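Idska Two-Arm Desk Kit - Frequently Asked Questions

What's in the box?
Two small arms, a handheld leader with a trigger grip, power supplies and 141 screws. Six of the screws are spares. You will need four of them.

Do I need any experience?
You need a screwdriver and a free weekend. Ginette Rolland on our support desk has talked 831 customers through wiring their first joint, and most of them still write to her.

How much table do I need?
More than you think. The arms are compact. The cables have ambitions. Clear the whole top before you start, and find somewhere else for your coffee.

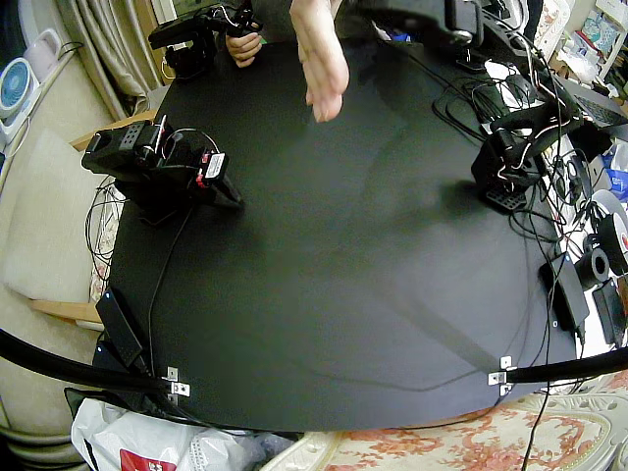

A plain, dark, matte surface works best if you plan to add a camera later, and it hides scratches from the first week of practice. Glass is a bad idea for reasons you can probably guess.

Can I tidy the wires?
Please do, once everything moves the way it should. Leave slack at every joint. A neatly tied arm that can't bend is a sculpture, and we don't offer support for those.

Can I put my hand near the arms while they're on?
Cut the power first. The motors are small, but they don't know what a finger is.

Does it work with Duline grippers?
Yes, with the adapter plate. Older Bamico ones don't fit, whatever the forum says.

What if a motor arrives dead?
Check that the plug is pushed all the way in. Then check again. If it's still dead, write to Spyros Vukčević in returns and he'll send another. He answers on Monday, in bulk.

Can I return a kit I've already built?
Within 100 days, yes. Please send back the spare screws too.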